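Home | About | Recipes (sort of) | Archive | Older Posts

The Great Tablecloth Project, Part Two

2025-02-08

Filed under: House & Home, Thrifting, Long Rambles

I finally did it. I bought the big one. If you read the last post you'll remember I was circling a printed cotton cloth at the Motside flea market, going back to it every time I'd finished my coffee, and leaving without it. Well, this morning I drove out again and it was still there, folded over the same rail, and I handed over my money before I could talk myself into another lap of the building!

I know tablecloths aren't a thing people get excited over anymore. I grew up with them, though. We had a plain one for weekdays and a good one for company, and the good one lived in a drawer with a bar of soap tucked in the corner so it always smelled faintly of lavender. When I moved into my own place I had a bare table for years and thought that was very grown-up and modern. Then a couple of winters ago I threw an old curtain over it for a birthday dinner and the whole room felt different. Softer, and so much quieter — you don't notice how loud a plate is until it lands on cloth.

So I've been collecting. The rule is that everything has to be secondhand and everything has to survive a normal wash. I broke the second part once for an embroidered linen from a shop in Ketard and I regret nothing, but it comes out twice a year and I hover over people's wine glasses the entire evening.

What I've learned about prints so far: small busy patterns hide everything. Coffee, gravy, the mystery spot from last Thanksgiving. Big open patterns with a lot of pale background look wonderful in the shop and then show you every meal you've eaten since. Stripes are lovely but you have to lay them straight or it will bother you all through dinner (it will bother me, anyway, and I'll get up between courses and tug at it). Checks are more forgiving for some reason. I can put a check on crooked and feel like it's a picnic.

The new one is a block print, faded reds and a sort of tea brown, with a border that doesn't quite meet at one corner. I love that corner. Somebody was printing along by hand and ran out of room and squeezed in half a leaf. The seller told me it came out of a house clearance up past Hedeck with a whole box of napkins, and the napkins had already gone. I asked who bought them. She didn't know. I'm trying to be at peace with it.

Washing old cotton

A few of you wrote in April asking how I get flea market cloths clean, so let me put it all in one place. First a long soak in cool water, overnight if I can stand to wait. The water turns a color you won't enjoy. Drain it, do it again, and only then use soap. I use a plain unscented flake and a lot less than it says on the box. Old brown storage lines along the folds usually take two or three soaks, and sometimes they never leave, and I've come to like them.

Test for running dye before any of this! Damp white rag, press it on the darkest part of the print, wait a minute. If the rag comes up pink, you have a cold-water-only cloth and you wash it alone forever.

Then dry it flat or over a wide rail. I iron on the wrong side while it's still a bit damp, with the radio on, and it's one of my favorite jobs in the house. I know how that sounds.

Cloth or bare wood?

The other thing I get asked is whether it's a shame to cover up a good table. I go back and forth! A strong grain is a pattern too, and a busy print that stops halfway across it can look like two people talking at once. But I love a cloth that covers only part of the table, so you get the wood at one end where the bread board goes and the soft part where people sit.
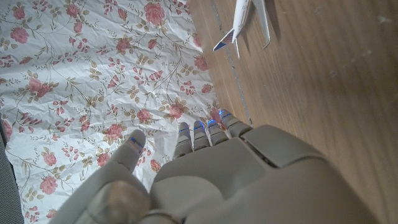
Patterned cloth meeting the wood.

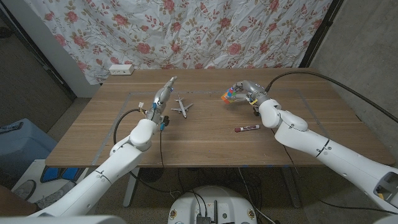
If you want to try the half-covered look, fold the cloth back under itself so you don't get a raw hem lying in the open, and run your hand along the fold until it lies down. A heavier cotton will stay put by itself. Thin ones creep toward whoever has the sharpest elbows, and a strip of that rubbery shelf liner underneath fixes it completely.

I'd also say don't center it. I spent a long time centering everything and it always looked like a hotel. Let it hang a little longer on the side you see from the doorway.

Next on my list is a round one for the small table by the window, and round cloths are so hard to find used. People cut them up for aprons, I think. There's a charity shop on Malhotra Street that gets linens in now and then and I'm going to start stopping by on my way home. If anyone has a spare round one in a yellow print sitting in a closet, please write to me. I'll trade you jam. I have so much jam — the plum went wild last year and I'm still giving it to everyone who comes to the door.

Oh, and the new cloth is in its first soak in the bathtub right now. The water is the color of strong tea already. I'm thrilled.

Print this post | E-mail this to a friend

Tags: tablecloths, block print, flea market finds, laundry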